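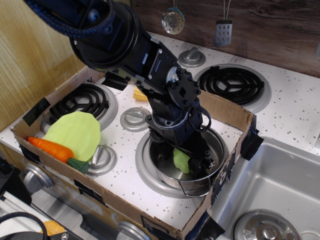
July, notes after the open day, written at 18:40 while I still remember it. We had 148 people on the sign-up sheet and the corridor was full before lunch, so the plan of two short tours became one long queue. I was at the toy kitchen station with Keyvan Shokri, and Bevan Lockyer did the talking. The task was the same as in our normal work: take a vegetable from the stove top, bring it to the steel pot, lower it in. Visitors liked most the moment when the gripper goes deep into the pot with the green piece between its fingers. The carrot and the corn stayed on the stove for the next turns, inside the cardboard walls, and a small boy asked me why the robot cooks in a box. I told him that it is a fence for vegetables. He accepted this.

**What I changed in the morning**

- New tape on the corners of the cardboard. The old one was lifting.
- Arm speed down to the slow setting. Bevan wanted the normal one, but people stand much closer than we do.
- Time limit per attempt set to 200 seconds, then back to the home position.

**What went wrong**

The arm stopped 9 times by itself, always with the same message from the wrist servo. Keyvan restarted it each time and it continued. I suspect the short cable at the wrist, which pulls when the gripper turns far to one side, but I did not test this yet. Please do not order a new servo before I have looked.

The inside of the pot is very shiny and I believe this disturbs the detection when the ceiling lamps are all on. After we switched off the row near the window it was better, or I only had luck. To be checked with the old logs.

**Questions from visitors which I could not answer well**

Mr Vidal from Tustov asked how much force the fingers put on a soft object. I know the motor current only, so I gave him no number and promised to write. Tane Merrick has a small scale from the Zista project, maybe we can borrow it.

A teacher wanted to know if a school class can drive the arm themselves. Bevan said yes very quickly. I would like to speak with him about this before he answers her by mail.

**For next time**

Two persons at the station are not enough when one must talk. Also a chair. The power strip should go behind the table, I stepped on the switch once and we lost the whole calibration, it took until 14:20 to have it back.

Toy vegetables are back in the Tedeo drawer. Keyvan has the key.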